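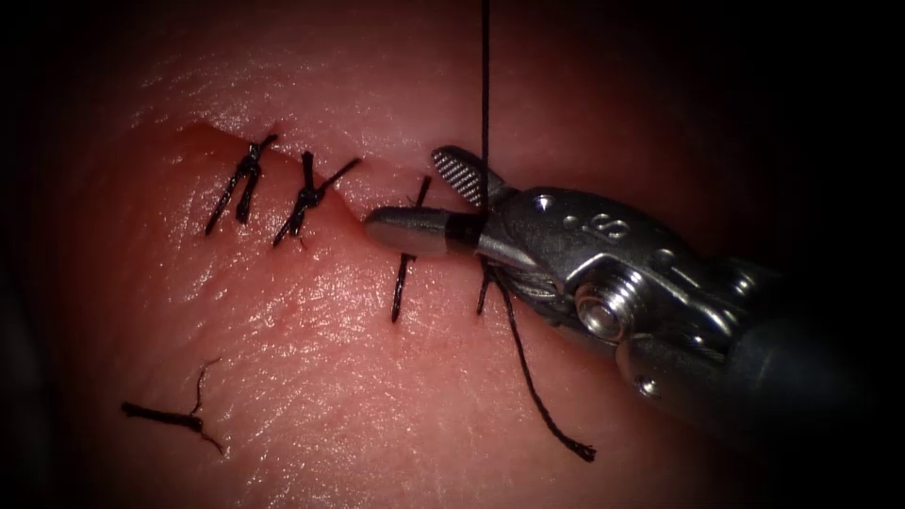
Price the thread before you price anything else, Hamish Lowther wrote after our page on bench lighting. He had put his whole first-year allowance into instruments and mounts for a robotic suturing bench, and by December the bench was standing idle for want of thread and pads. Could we do a page on what it costs to keep one running, he asked, with the dull things included.

These are our notes for a small workshop or teaching room with one bench. They leave out the robot itself, as most people reading this will have that settled already, or will have had it settled for them.

Pads

Buy the practice pads by the box and ask the seller how many cuts each one will take. We use the Bedum pads and order 11 at a time, which fits the cupboard shelf. Mark the date of first use on the back in pencil. Ink comes through on some makes. Turn a pad end for end once the first half is used up, and keep old ones for checking camera focus and for people's first day.

Store them flat, out of the sun, with baking paper between. A pad left folded keeps the fold.

Thread

Write down how much you cut off for each stitch and do the sum from that. Beginners cut too long, then too short, then throw away both. A monthly line of 200 pounds for thread does us when one group is learning. Black shows up well on a pink pad and makes it easier to judge tails afterwards. Ask Intarasuk or whoever supplies you for out-of-date stock sold for practice only, and keep it in a separate drawer with a label on it.

Instruments
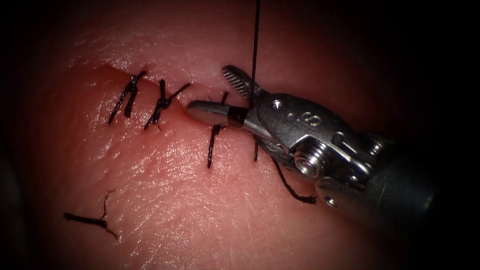
Needle drivers are the line people get wrong. They count them as equipment, bought once, and they should be put down as something that wears. Ask how many uses the seller allows per instrument, divide the price by that, and you have a cost per session you can put next to the pads and thread. The gripping face is what to look at when you decide whether to keep one going. With the upper jaw open like this you can get a clear view of the serrations, so make a habit of opening the jaws fully under the bench camera at the start of the day and saving a still. Compare it with last month's. We keep a second driver in the drawer and a third on order, and have not yet been sorry.

Cúc Đỗ keeps her instrument log on a card tied to the storage tray. We copied that after losing a spreadsheet.

Mounts and table

A heavy table is cheaper than a clever mount. Our Ternwood bench was second-hand and cost 200 pounds delivered. Check that the top doesn't flex when you lean on it. Non-slip drawer liner under the pad holder works as well as the proper matting.

Small things that add up

Lint roller, for picking up thread ends. Go over the pad between stitches if you are saving pictures for marking.
Microfibre cloths, 8 to a pack. Wash them without softener.
Spare bulbs for the lamp.
Sharps bin, and the charge for having it taken away. Get that in writing.
A lidded tub for offcuts.

Service

Havel quoted us for a yearly visit and for call-outs, and the yearly visit was better value once travel was added. Ask whether the visit covers cables or only looks at them. Ask too what happens to the price in year two. Put the renewal month on the wall calendar, a month early.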